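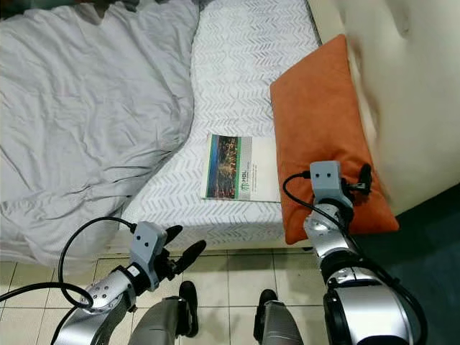

Clureck Mattress Protector, Fitted, Quilted Top

Category: Bedroom > Mattress Care > Protectors

Print this page
E-mail this page to a friend

The Clureck is our protector for everyday use. It goes over the mattress and under your bottom sheet, and it keeps sweat, spilled coffee and dust away from the mattress itself. We have it in our catalog since the first year of the shop and it is still the model which customers order again when they buy a second bed.

The top side is cotton, quilted together with a thin filling. The back side has a breathable film that stops liquid. We ask the maker to keep this film thin, for the reason that a thick one makes noise when you turn in the night. The skirt is knitted and stretches in all directions, so the corners stay where you put them – also on an adjustable bed.

Product details

Top: 100% cotton, quilted
Filling: polyester, 200 grams per square meter
Skirt: knitted, fits a mattress up to 33 cm deep
Sizes: twin, full, queen, king
Colors: white, sand
Made for us by: Sampaio, Portugal
Item number: 162

How to choose the size

Measure the mattress and not the bed frame. An old frame is often some centimeters wider than the mattress, and a protector which is too large will make folds under your back. Measure also the depth, at the side, without pressing. If you use a topper, please add its depth to the depth of the mattress. For a total above 33 cm we recommend the Clatent model, which has a longer skirt and elastic around the full edge.

If your mattress is of an unusual size, write to Benedito Furtado at our order desk with the three measurements. He will answer if we can sew it and what it will cost. A special size cannot be returned.

Putting it on

Start with the two corners at the head of the bed. Pull the skirt well under the mattress, then go to the foot and do the same. Smooth the top with your hand from the center to the sides. With a heavy mattress it is easier with two persons.

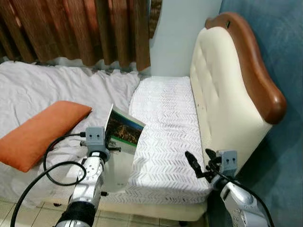
Washing and drying

Wash at 60 degrees before the first use, and later every two months. Do not use bleach or fabric softener, they damage the film. Tumble dry on low, or hang it with the cotton side out. Never iron the back side.

Delivery and returns

Orders received before 2 p.m. leave our warehouse the same working day. You can return an unused protector in its bag within 30 days. For hotels and guest houses ordering 300 pieces or more, Dwayne Calloway at Zumovico will prepare a separate offer.

Related items

Clatent Deep Mattress Protector
Clureck Pillow Protector, set of two
Clureck Crib Protector
Zumovico Cotton Bottom Sheet
Zumovico Storage Bag for Duvets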